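Plolico Basket Fill – Data Card

Version 2. Last revised March 28, 2025.

Summary

Plolico Basket Fill is a small set of teleoperated recordings made with a humanoid robot in the Handuvden shared workshop. The task is to move vegetables from slatted wooden crates into a plastic shopping basket standing on the floor. Recording started in September, after the wrist cabling had been redone for the second time. The set holds 28 episodes, each stored with head camera video, joint positions, commanded positions and a plain text note.

Setup

The crates stand to the robot's left, on an upper and a lower level. The basket stands on the floor close to the feet, within reach of the right hand. Basket position and angle are not fixed. They were changed by hand between episodes and are not recorded as numeric values, so any use that needs basket pose will have to estimate it from video.

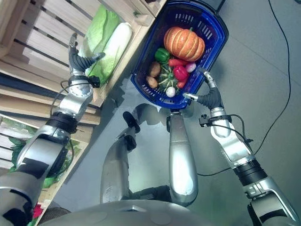

Control runs on a workshop PC through Grondberg, our own bridge between the operator gloves and the hand controllers. Grondberg resamples glove data before sending it on, and both the raw and resampled streams are kept. Use the resampled stream for training. The raw one has gaps wherever the gloves dropped packets.

Cables to both wrists run outside the forearms. Routing them inside would have meant opening the elbow joints, and we have not done that. Allow slack at the wrist before starting an episode – a tight loop limits rotation and shows up in the logs as a steady offset between commanded and actual position.

Objects

Produce differs in size, weight and surface. Long items such as napa cabbage are grasped near one end. Potatoes, radishes and onions need a closer finger spacing, and the default grip preset is too wide for them. Preset values are in grips.txt.
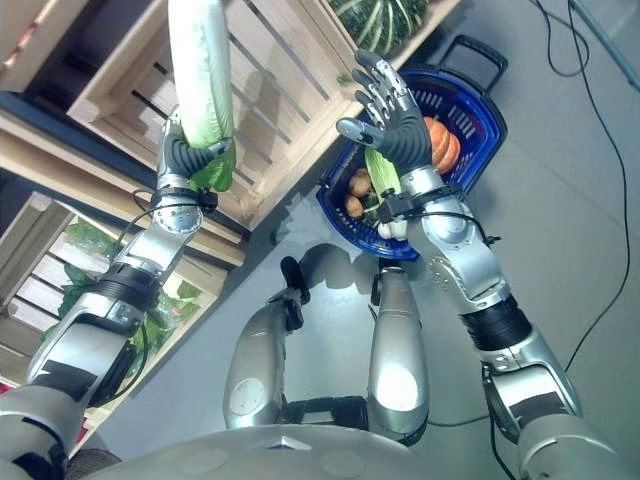 Napa cabbage held in the left hand, right hand open above the basket.

Episode layout

Each episode folder contains:

head.mp4 – head camera video
joints.csv – measured joint positions, with timestamps
command.csv – commanded positions, raw and resampled
note.txt – operator remarks, free text

Timestamps are in seconds from the start of the episode. Video and joint logs share a clock. The glove stream has its own clock and is aligned afterward, with a remaining error of around 13 milliseconds.

Known problems

The arms hide part of the crates in many views. Labels for crate contents were made from the notes and should be treated as incomplete.

Floor cables are visible in the video and move when the arms move. A segmentation model trained on an earlier version marked them as part of the robot. They have no mask in this version either.

Grip force was not measured. Finger current is logged, but the two hands have different motor drivers and the values cannot be compared directly.

The Alcantara branch of the bridge writes joint names in a different order. Run reorder.py before mixing its logs with these. The script does not touch the video.

Use

The recordings are intended for imitation learning tests and for checking hand tracking from a head view. Coverage is one room and one floor surface. Report faulty episodes by folder name, and attach note.txt if it has been edited.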